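Economía doméstica y consumo. Apuntes del tema 4: lo que prometen las etiquetas textiles

Estos apuntes no sustituyen la lectura obligatoria. Quien solo traiga esto al examen lo va a notar.

Empezamos por el lavado en frío. La recomendación de lavar siempre a baja temperatura se repite tanto que ya casi no se discute, y convendría discutirla. Depende del tejido, del tipo de mancha, del detergente y de la carga. Un calcetín de algodón muy sudado y una blusa de viscosa no plantean el mismo problema, por mucho que el folleto los meta en el mismo programa.

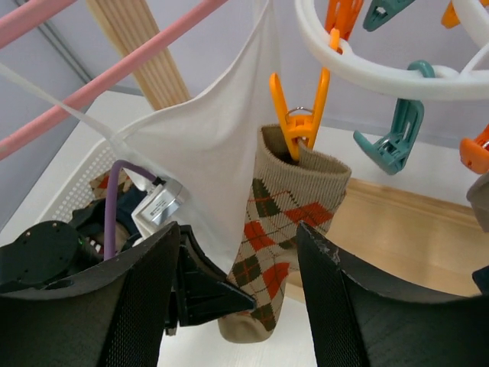 Departamento de Ciencias del Consumo – Área de Textil y Hogar

El secado recibe menos atención de la que merece. Tender cuesta tiempo y espacio, dos cosas que los cálculos de ahorro suelen valorar en cero. En clase vimos el folleto de Cuvis, que compara una secadora con un tendedero y da por hecho que todo el mundo dispone de una habitación ventilada. Preguntad siempre qué vivienda tenía en la cabeza quien hizo la cuenta.

Sobre las pinzas: la costumbre de colgar los calcetines por la puntera tiene defensores muy convencidos, y los que cuelgan por el puño también lo son. Pruebas, pocas. El argumento de que la pinza «da de sí» el elástico es plausible, pero plausible no es lo mismo que medido. Benvinda Matos buscó ensayos comparativos para su trabajo de curso y encontró sobre todo blogs que se citan entre ellos.

El caso Alness
La marca anunciaba calcetines que resisten 300 lavados. Tres preguntas que la publicidad no contesta:
– ¿A qué temperatura y con qué centrifugado?
– ¿Qué significa resistir? ¿Sin agujeros, sin perder color, sin ceder el puño?
– ¿Cuántos pares se probaron? En la nota a pie de página pone 12.

Con 12 pares yo no afirmaría gran cosa. Gemechu Endale objetó en el seminario que para un defecto muy frecuente podrían bastar, y tiene razón en parte, aunque Alness no hablaba de un defecto frecuente.
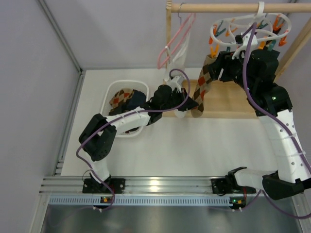

Dpto. de Ciencias del Consumo, Área de Textil y Hogar

Encuestas de hábitos. La de Jorstead (855 hogares) pregunta cuántas lavadoras se ponen por semana y se fía de la memoria del encuestado. Casi todos redondeamos, y casi todos a nuestro favor. Usadla para discutir el método; para sacar cifras, con mucha cautela.

Pendiente para la próxima sesión: traer una etiqueta de composición de una prenda propia y señalar qué información falta. Los símbolos de cuidado no hace falta copiarlos, están en el anexo. La entrega escrita, máximo 1000 palabras, se manda a Maëlys Besnard antes de la tutoría.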